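Search articles, authors, keywords
Home > Food Handling and Serving Practice > Research Article
Shares 30 | Comments 2

3. Materials and table layout

3.1 Serving task

The serving task concerns the transfer of bread pieces from a work surface to a single bowl. It was chosen from the Navickas list of table-service activities for two reasons. Bread has no fixed shape, and its crust and crumb respond differently to pressure, so the item presented at the start of a trial is seldom identical to the item presented in the next. The bowl, by contrast, is rigid and does not change between trials. Variation in the outcome can therefore be assigned mainly to the bread and to its starting position.

A trial begins with the bowl at its nominal position and the bread on the mat. It ends when all pieces assigned to that trial lie inside the rim, or when 30 seconds have passed. Pieces that come to rest on the rim are recorded as incomplete. Pieces that fall to the floor are recorded as lost and are not returned to the table.

3.2 Work surface

All trials were carried out on a green self-healing cutting mat with a printed white grid. The mat served as both the placement surface and the position reference, and no further marks were added to the table. Starting positions were read from the nearest grid intersection. The diagonal guide lines and the printed geometric outlines were ignored in the coding, although the outlines proved useful to the coders when they checked that the mat had not been turned between sessions.

Two properties of the mat affected the results. Its surface held small crumbs in place, which made losses from the crust easy to collect and weigh at the end of a session. It also offered more friction than the bare table, and the bowl moved less when it was touched at the rim. In a pilot series at the Jinasberg site without a mat, bowl displacement was the most common reason for discarding a trial.

3.3 Bowl and bread

A pink ceramic bowl was used throughout (Figure 1). Its color separated well from both the mat and the bread in the recordings, and coders reported little difficulty in locating the rim. The bowl was wiped between trials and washed at the end of each session.

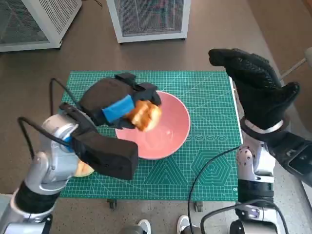 Figure 1. Serving task: a golden-brown piece of bread held just above the rim of the bowl, with a second, paler piece near the lower left edge of the mat.

Bread was bought from a single supplier, Brorkirell, and stored in closed bags until use. Pieces were sorted by crust color into a pale group and a brown group before each session. Sorting was done by eye under the room lighting, and pieces that could not be placed in either group were set aside. Each piece was used for no more than one session. Crumb loss increased with handling, and pieces which had lost a visible part of the crust were replaced.

3.4 Trial count and coding

The full set contains 2,455 trials, of which 1,208 began with a brown piece and the remainder with a pale piece. Recordings were coded in Bredix with four fields: starting position, first contact with the bread, position of the piece at release, and final position. Release was coded as above the bowl, at the rim, or outside the rim. Where the bread was hidden at the moment of release, the field was left blank and the trial was kept for the analysis of final position only.

A sample of 30 trials was coded twice by separate coders before the main coding began. Disagreements concerned mostly the boundary between "above the bowl" and "at the rim," and the written rule was revised. Under the revised rule, a piece is above the bowl only when no part of it touches the rim and its center lies within the rim as seen from overhead.

3.5 Limits of the layout

The layout contains one bowl and one type of surface, and the findings in Section 4 should be read with this in mind. A shallow plate would remove the height condition at the rim, and a cloth would alter both friction and crumb retention. Bread temperature was not controlled. The Wednesday sessions used bread from the previous day's delivery, and these sessions are reported separately in Section 4.3.

Filed under: Table service, Bread, Methods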